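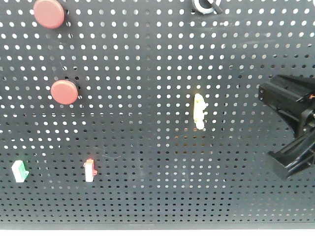 Perforated board, commonly called pegboard, is a sheet material punched with a regular grid of small holes into which hooks, clips, knobs and other fittings can be set. It is used for storage in workshops and kitchens, for display in stores, and as a base for assembly work in schools and training centers. The board may be hung on a wall or laid flat on a frame.

Materials and hole patterns

Boards are made of hardboard, plywood, steel, aluminum or plastic. Hardboard is cheap and easy to cut but wears at the edges of the holes under repeated use. Metal and plastic sheets keep their shape longer. Dark finishes are often chosen for assembly boards, as pale parts stand out well against them, although scuffs and fine scratches also show more readily on a matte black surface.

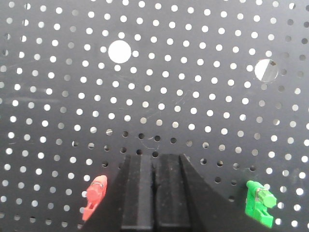 Holes are normally of one size across the whole sheet. Some boards also have a few larger openings, which may be cut to pass cables or to take fittings too wide for the standard grid. A larger opening interrupts the rows, and load-bearing hooks are usually kept at least two holes away from its rim.

Boards mounted clear of the surface behind them allow fittings to project through the back. When the space behind is brightly lit, free holes are easy to find from the front - a practice followed in some training rooms.

Fittings

Fittings fall into two broad groups. Push-in types, such as clips and small plastic connectors, are held by friction and can be removed by hand. Locking types have a bent or threaded end and are meant to stay in place. Knobs with a wide, flat cap are easy to grip and are common on boards used for sorting and placement exercises.

The Jaunzems training workshop in Tamden, directed by Rūta Žukauskas, keeps a stock of up to 200 loose fittings for each class. Its course manual, written by Urmas Zariņš, advises that no more than five pieces be set on a board during a first exercise.

Care

Boards are wiped with a dry or slightly damp cloth. Hardboard should not be soaked. Worn holes may be fitted with plastic sleeves, sold in packs of 100 by the supplier Rositeo.

See also: Shop fittings; Slatwall; Tool storage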